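TEX 118 -- Fibers and Fabric Care
Handout 6: Knits, shrinkage, and why the T-shirt twists
B. Rao, April 2023

Read before lab. Bring the swatch card from handout 4.

1. Woven vs knit, quick recap
Woven = two sets of yarn crossing. Knit = loops pulled through loops. Loops can change shape, straight yarns mostly can't. Everything below comes out of that.

Wales run up and down. Courses run across. Mix these up on the quiz and you lose the whole question, sorry.

Jersey -- the plain T-shirt knit. Face shows little V's, back shows bumps. Curls at cut edges: toward the back at the sides, toward the face at top and bottom. Check with your swatch, don't just copy this down.

Rib -- V's on both sides, lies flat, springs back. Cuffs, necklines.

Interlock -- two ribs locked together. Thicker, smooth both sides, costs more. Not on the quiz.

2. Why cotton shrinks
Three separate things, students always lump them:

Relaxation shrinkage. Fabric gets pulled long at the mill, dried that way. First wash lets it go back. Most of what people call "shrinking" is this one.

Swelling. Cotton takes up water, yarns get fatter, loops have to go around a fatter yarn so the fabric draws in.

Tumbling. Keeps loops moving while they dry, they settle shorter and wider. Line drying leaves a bit of this out.

Note cotton does NOT felt. Felting is wool, scales on the fiber, handout 9. Somebody writes felting every September.

3. Spirality (the side seam that ends up on your stomach)
Single yarn has twist in it. Wants to untwist. In jersey each loop leans a little the same way and the leans add up, so wales drift off vertical. Shows after washing.

Less of it if: plied yarn, lower twist, tighter knit, mill sets the fabric before cutting.
More of it if: cheap singles yarn, loose knit, tube fabric off a machine with lots of feeders.

4. Measuring it
Mark a square on the fabric before washing. Wash, dry flat, measure again.

Shrinkage % = (before minus after) / before x 100

Worked one: lengthwise mark was 400 mm, after washing 372 mm. 28 / 400 x 100 = 7%. Do length and width seperately, never average them. A jersey can lose length and gain width in the same wash, then your answer for width is negative and that's fine, write the minus sign.

Lay it out smooth but don't pull. Pulling by the shoulders opens the loops sideways and your width comes out too big.

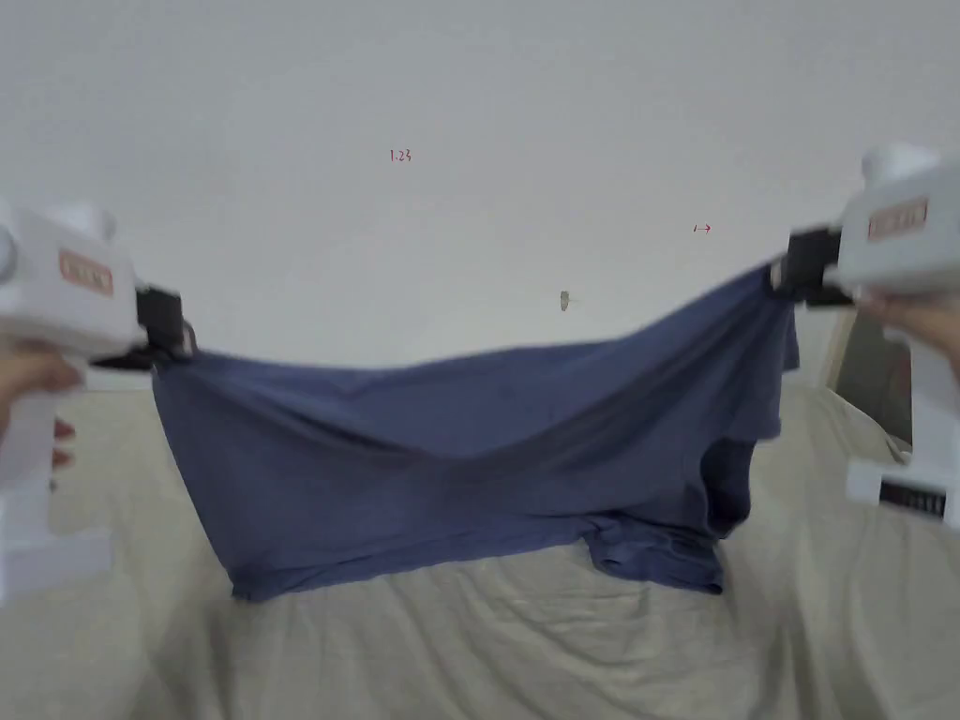
Fig. 2. Cotton T-shirt stretched crosswise, along the courses.

5. Stretch and recovery
Stretch = how far it goes. Recovery = how much it comes back. Not the same number. Plain cotton jersey stretches well crosswise, recovers so-so, hence baggy elbows. Small amount of elastane fixes most of it until heat gets to the elastane.

For lab: pull swatch to the mark, hold, let go, wait the full time on the sheet, THEN measure. Groups that skip the wait get junk.

6. Due
Problems 17 and 18, textbook p. 74. Show the formula. Units on everthing.
Swatch card gets handed in with it, name on the back -- staple, no tape.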